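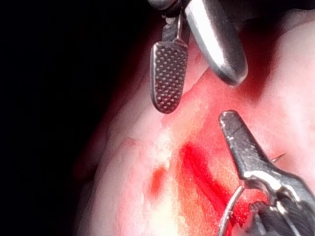 Speaker notes: Consent and the written word
Braredgate Hospitals Trust, staff learning programme
Delivered by Wanting Yuan, Patient Information Service
February 18, 2021

Opening

Good afternoon, and thank you to the Ostrowski Centre for the use of its lecture room and its recording service. The subject of this talk is the patient leaflet: how it is written, who checks it, and what it is expected to do before a patient signs a consent form. The talk lasts 52 minutes if the discussion points are kept. Speakers giving a shorter version should leave out the section on translation and refer staff to the printed handout.

Slide 2. What a leaflet is for

A leaflet supports a conversation between a patient and a clinician. It does not replace that conversation, and a signature obtained on the strength of a leaflet alone does not meet the Trust's standard. Staff should be reminded that the leaflet is often read twice: once in the clinic, quickly, and again at home, frequently aloud to a member of the family. The second reading is the one for which we write.

Pause here. Ask those present when they last read the leaflet for their own department from beginning to end. Allow time for an answer.

Slide 3. Plain words

The Trust's house style asks for everyday words wherever a choice exists. "Cut" is preferred to "incision", "stitches" to "sutures", and "keyhole surgery" to "laparoscopy", with the clinical term given once in brackets so that the patient will recognise it when it is spoken on the ward. Sentences should carry a single instruction. The main text of a leaflet should not exceed 500 words.

Some departments have objected that the limit is too strict for longer operations. The position of the Patient Information Service is that further detail may be placed on a second sheet, to be offered at the pre-assessment visit. The limit on the first sheet stands.

Slide 4. Stating risk

Risk should be given as a number of people out of a fixed total, and the total should be the same throughout the leaflet. A reader who meets one figure out of a hundred and the next out of a thousand will very often compare them wrongly. Words such as "rare" and "common" may be used beside a figure but never in its place. Where the evidence is uncertain, the leaflet should say so in a plain sentence. 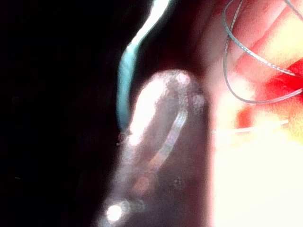

The same rule applies to benefit. It is not acceptable to describe the risks of an operation in figures and its advantages in general terms, or the reverse. A patient deciding between treatment and waiting is entitled to see both set out in the same manner — and to see what is likely to happen if nothing is done.

Slide 5. The Kondero review

Refer to the review of leaflets carried out at the Kondero site last October. Reviewers read each leaflet with patients who had agreed to take part, and asked them to explain it back in their own words. The review led to 3 recommendations. First, advice on eating and drinking before surgery should appear on the front page. Second, the telephone number for urgent questions should be printed in larger type than the rest. Third, each leaflet should carry a review date that the patient can see.

If asked, the full report is held in the Ara reading room and may be requested by any member of staff.

Slide 6. Translation

Leaflets are translated from the approved English text only. A department wishing to amend its leaflet must submit the change before translation begins, as partial corrections have in the past left patients with differing advice in different languages. Please allow 7 working weeks. Relatives must not be asked to translate a leaflet or to interpret the consent discussion. An interpreter should be booked when the appointment is made.

Slide 7. Discussion

Invite questions on the following points.

Who in your department owns the leaflet, and does that person know it?

At what stage is the leaflet handed over, and is there time to read it before the form is signed?

How would a patient who does not read easily be given the same information?

Speakers should note any question they are unable to answer and send it to the Patient Information Service, which will reply in writing to all who attended. Attendance sheets should be collected at the door and returned with the feedback forms.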